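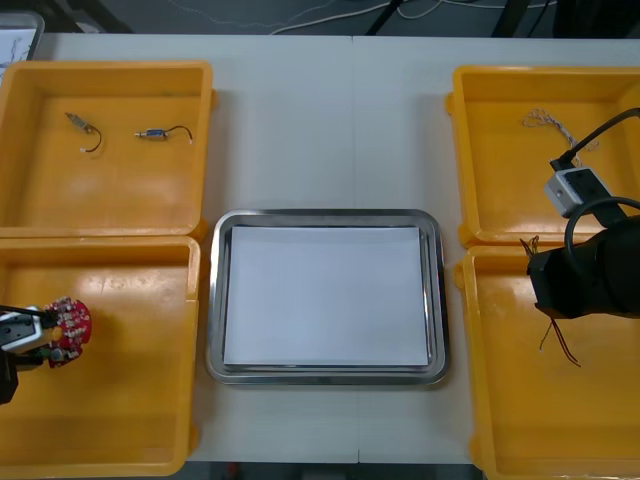
Manipulação bimanual de componentes eletrónicos: resultados da segunda fase

Partilhar 14 | Comentários 2

O grupo de Manipulação e Aprendizagem do Instituto Vondamora concluiu em setembro a segunda fase do projeto Trurkitz, dedicado à triagem de pequenos componentes eletrónicos por sistemas de dois braços. O trabalho é coordenado por Sigita Grīnberga e conta com a participação da empresa Nuvell, responsável pela integração do controlo.

A questão de partida era delimitada. As políticas treinadas por imitação apresentam bom desempenho com peças rígidas, mas perdem fiabilidade quando o objeto traz fios ou cabos agarrados. Um pequeno motor com dois condutores e um conector na ponta não se comporta como um bloco: o corpo fica na pinça e o fio vai para onde calha, por vezes para dentro do recipiente vizinho. Na primeira fase, esta foi a causa mais frequente de interrupção dos ensaios.

A equipa recolheu 203 demonstrações por teleoperação, todas sobre a mesma disposição de base: caixas amarelas de ambos os lados da mesa e um tabuleiro metálico ao centro. O conjunto inclui placas de circuito, feixes de fios finos e componentes com cabo e conector. Os operadores receberam instruções para não corrigir as preensões imperfeitas, salvo em caso de queda da peça, de modo que o modelo dispusesse também de exemplos de recuperação.

O método proposto por Manee Yensuk e Deepak Chaudhary separa a decisão em duas etapas. Um primeiro módulo escolhe o braço e o ponto de preensão; um segundo prevê, a partir das imagens, a zona que a parte flexível da peça deverá ocupar durante o transporte. Se essa zona se sobrepuser à trajetória do outro braço, um dos movimentos é retardado. A previsão é deliberadamente grosseira - não se procura reconstituir a forma do fio, apenas o espaço que este pode varrer.

A avaliação consistiu em 60 ensaios com peças ausentes do conjunto de treino. A taxa de ensaios concluídos sem intervenção humana quase duplicou face à política de referência, tendo o ganho sido mais acentuado nos componentes com conector. Nas placas, que são rígidas, a diferença foi reduzida, conforme se esperava. Os feixes de fios emaranhados continuam a constituir o caso mais difícil: o sistema levanta com frequência mais material do que o pretendido e não dispõe ainda de um critério fiável para o detetar.

Vija Venckus, responsável pela validação, assinala que os ensaios decorreram sob iluminação constante e com as caixas em posições fixas. «Os valores obtidos não devem ser transpostos para uma linha de desmontagem sem nova recolha de dados», refere no relatório interno. A sensibilidade aos reflexos nas superfícies metálicas será objeto de estudo próprio.

A fase seguinte, a cargo de Vaida Uibo, incidirá sobre a passagem de peças entre os dois braços e sobre a utilização de sinais de força na pinça. O relatório técnico pode ser solicitado ao secretariado do Instituto, que recebe igualmente os pedidos de visita ao laboratório Mikkelsen - as visitas realizam-se no período da manhã, mediante marcação prévia.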